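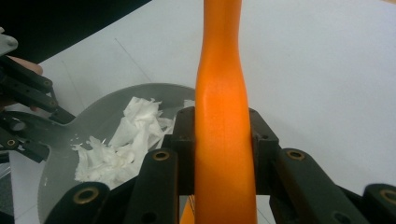

Mudura Home Inventory, six months in
By Ruaridh Menzies, Oct 18, 2024

I have started a home inventory for my renters insurance more times than I'd like to admit, and every one of them died somewhere in the kitchen drawers. So when I say I finished one with Mudura – every room, plus the storage unit! – please understand how big a deal that is in this apartment.

Mudura is an app for listing what you own, so that if you ever have a claim you aren't sitting on a friend's couch trying to remember what brand the toaster was. You go room by room, snap a photo, type a name and a price, and attach the receipt if you still have it. It costs $29 a year, with a free version that stops at one room.

Setup

I had the first room done in 19 minutes. The app asks for the big things first (bed, TV, computer) and only then nags you about the small stuff, and I love that order. You get a useful list even if you quit early. My final count was 179 items, and the total came out well over the coverage I'd been paying for. I called Nutell, my insurer, the next morning and raised it.

What surprised me most was the grouping. You can put all your towels or all your cleaning gear in as one line with one price, and break it up later if you need to.

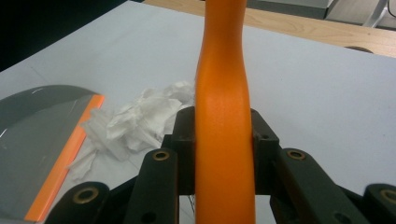 Itziar Arroyo: I'd be careful with the grouping. When I had my water claim in June, the adjuster wanted every item over a certain price on its own line, with its age. The groups were fine for socks and sheets, but I had to split up the whole kitchen.

Good point, and I've gone back and split mine. It was easier than I feared. You tap the group, hit Separate, and the photos stay attached to each new line.

The export

I tried Trerkon before this, and its export was a spreadsheet with the photos in a separate folder, all numbered. Mudura makes one PDF with the photo right next to the item, the purchase date and the price.

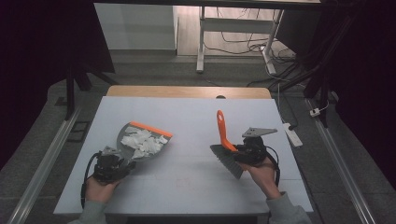
It also adds a column for replacement cost next to what you paid, and if your policy pays replacement cost you'll want that filled in. I had left it blank for most of the bedroom, so that was an evening's work, but a pretty satisfying one.

What I'd change

The search is picky about spelling. There's no way to share a list with a roommate without sharing your login. And the reminder emails come every week, though you can set them to monthly under Account.

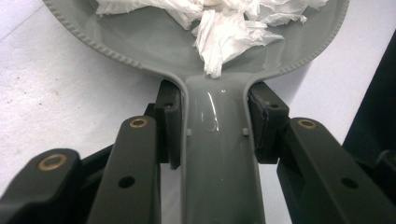
Should you pay for it?

If you rent and own more than a suitcase of stuff, yes. Try the free room first and do the living room, where the expensive things usually are. I've already renewed, and I'm doing my parents' house on Paterson Street next, garage included.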